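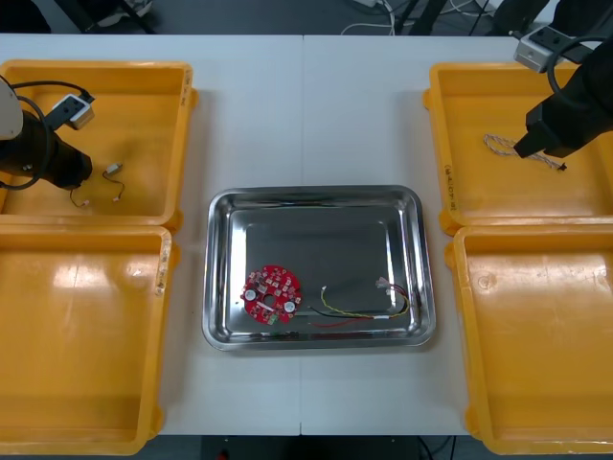
Okay, hi everybody, thanks for coming back after the coffee. I want to tell you about the afternoon I spent at the Wandov open day in March, and mostly about one table there, because I got stuck at it and missed half the tour. (Sorry to whoever was holding my spot in line for the paint booth.) The table was the wire sorting cell. Two arms, yellow trays down both sides, a steel tray in the middle, and in that steel tray a round red circuit board next to a bundle of thin wires, yellow and black and red. If you've ever emptied out a junk drawer full of old chargers you already know why I stopped walking.

Pause here, let them look.

So who did I go with? Lamisi Nartey got me the ticket. She runs the bench at Issahaku, where they still do this by hand, and she'd been grumbling about the trip the whole drive up. Her line was, "Show me a robot that can pick up a wire and I'll buy lunch." I'll come back to lunch.

Why wires are a pain. Ask for hands: who here has handled rigid parts only? Right, most of you. A bracket is the same shape every time you look at it. A wire isn't. You nudge one end and the other end goes somewhere else, and then it's lying under its neighbor and you've got two of them in the gripper. Add those tiny connectors, which you really don't want to squeeze too hard, and you see how people end up with a whole career in this.

The host (very patient, I asked way too many questions) told us the cell is called Tiltetti and that they'd been working on it for 4 months before they let visitors near it. The job is simple to say: take the mixed stuff out of the middle, put each kind in its own yellow tray. One arm covers the left trays, the other covers the right. They write on the trays with a black marker, by the way, which I loved. All that software and somebody still grabs a pen!

Now the numbers, go slow on these. The run they showed us was 60 pieces. Their goal for a full shift is 200 before they have to stop and check the trays. And the speed that day was set at 70 percent, which the host told us up front, so good for them. I wish more demos did that.

What went wrong, because people always ask. One long wire got picked up too close to the middle and both ends swung, and it landed across the rim of a tray, half in and half out. The arm went back for it. Took three tries. The whole crowd was leaning in by then, me included, and when it dropped in there was a real cheer, like a putt going in.

Lamisi didn't cheer. She asked about the shiny steel. Doesn't the glare bother the vision? Good question, and the host said yes, it had cost them a few weeks, and they'd thought about a matte liner but the customer, Gokdale, uses steel trays on their own line and wanted it tested on those. I'd have picked the liner. I'm lazy.

Skip this part if we're past 2:30: the story about the parking lot.

Things I'd ask if you go to one of these. Ask what happens when it drops something. Ask who fills the middle tray, and how often. Ask to see it start from a mess that you made yourself. They let a kid in the front row stir up the wires for the second run and it was the best bit of the afternoon.

Lunch: she paid. Dumplings. She says it only counts as half a bet until she sees it at full speed, so we're going back.

Questions? Repeat them into the mic, the back row can't hear.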